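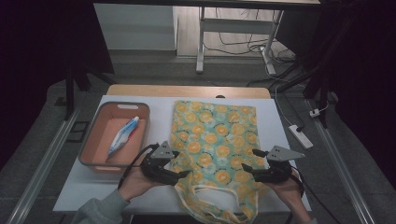 How many demos do you need before a policy can fold a floppy bag?

Our class handout says 700 for a soft item, and the teams that got decent results last term all landed close to that. You can start training on fewer, just expect it to be bad at corners and straps.

Club & Class Projects > Manipulation > Student Builds

Posted by mintbag_kg, 16 June 2023

So that's the question I asked our TA and the answer I got, and I'm putting both up because people keep asking me in DMs. I'm in the summer robot learning class at Brisitthorpe and my team picked "pack the bag" for our project. We've got a shopping bag with an orange slice print, a pink basket and a tube of toothpaste. The plan is fold the bag, then deal with the toothpaste as a second task if we have any time left (ha).

We're at 357 demos. All of them done by hand with the two grippers, me and Hedvig Grønli swapping whenever one of us gets sore thumbs. My problem is the straps. The body of the bag I can get into a rectangle pretty well, but the straps do something new on every single run and I have no idea if I should tuck them first or leave them for last.

flatfold_adach

Tuck first. We did towels and then a tote for the Adach club challenge and every time we left the straps for last they got caught under something. Also are you resetting the bag the same way each time? If you smooth it out nicely before each demo the policy will only ever know nice bags.

mintbag_kg

Kind of? I drop it from chest height and then fix it if it looks hopeless. I know, I know, the fixing is probably cheating.

The pinch is what eats most of my time, to be fair. Thin fabric just slides out of the jaws if I come in too flat, so I've been pushing a little ridge up in the middle and closing on that. 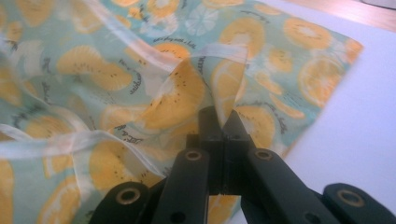
Once I have the ridge I lift slowly and drag toward me, and the other hand holds the hem down. Hedvig does it completely differently, she goes for the hem right away with both hands. Our demos look like they came from two different planets and I'm starting to worry about that.

K_Angelovski

Krešimir here, I TA the other section. Two styles in one dataset is a real problem with that few demos. Pick one style and stick with it. I'd go with the ridge pinch, it's easier to repeat. And please write the style down in your log sheet, half the teams forget and then we can't sort anything out in week 4.

flatfold_adach

Gonna disagree with the TA, sorry! We mixed three people's styles for Adach and the policy was fine, it even recovered from bad grabs better. I think one style makes it brittle. If the bag lands weird it's got nothing to fall back on.

K_Angelovski

How many demos did you have though? Mixing works great with a big pile. With 357 I'd expect it to hover in the middle and pick neither. I've watched that happen with the Radulović kit team last year, the arms just sort of dithered over the cloth.

flatfold_adach

Over 700, ok, fair. Still think you're overselling it.

grape_soda_servo

Can I ask a dumb one, why leave the basket on the table if you're only folding right now? We take everything else off.

mintbag_kg

Not dumb! We want to use the same table layout for the toothpaste task later, so the basket stays put on the left for all of it. It does eat up space, my left hand feels crowded against it when I go for that side of the bag. Might slide the whole thing over a bit but then the old demos don't match. Ugh.
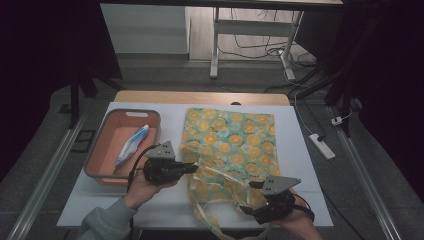 Both hands on the bag, straps still doing their own thing

hedvig.g

Hi, it's the other planet. I'm fine with switching to the ridge pinch, but I want 15 of my hem-first ones kept in a separate folder so we can train a small run on them and compare. If mine win you owe me lunch at Flurnport.

mintbag_kg

Deal. We'll go straps first, ridge pinch, no more fixing the drop. I'll post the loss curves here when we've got some, even if they're ugly.

K_Angelovski

Post the rollouts too please, curves don't tell me much on cloth.

Contact the moderators | Forum rules | Back to top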